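In Praise of the Desk Cactus

I want to speak up for the slowest plant you can own! People treat a cactus as a starter plant, the thing you buy before you're ready for a fern. I think it's the best plant there is, and I've kept one at my elbow for most of my working life.

Mine came from a stall in Tilville one April, 2 dollars, no label. It has moved with me five times (once on my lap, on the bus to Cukow) and I'm still excited when it puts on a bit of height. 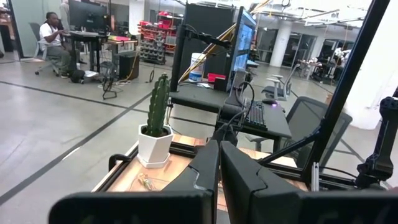 A columnar cactus in a white six-sided planter.

My friend Tainá Brandão grows tomatoes and thinks I'm missing out. Maybe! But tomatoes want you every evening, and they're gone by fall. A cactus wants a sunny window, gritty soil and a drink when it's dry all the way down. Then it wants to be left alone, and I love it for that.

It belongs where you work, too, near the mess, close enough that you notice a new spine.
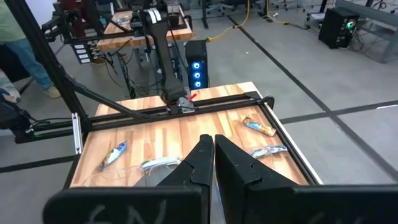

Butcher-block tabletop, with strips of light orange and tan.

Odair Macedo, my old neighbor, has one he's kept for 40 years. It leans a little and it's taller than his granddaughter. Go get a small one and give it a good spot.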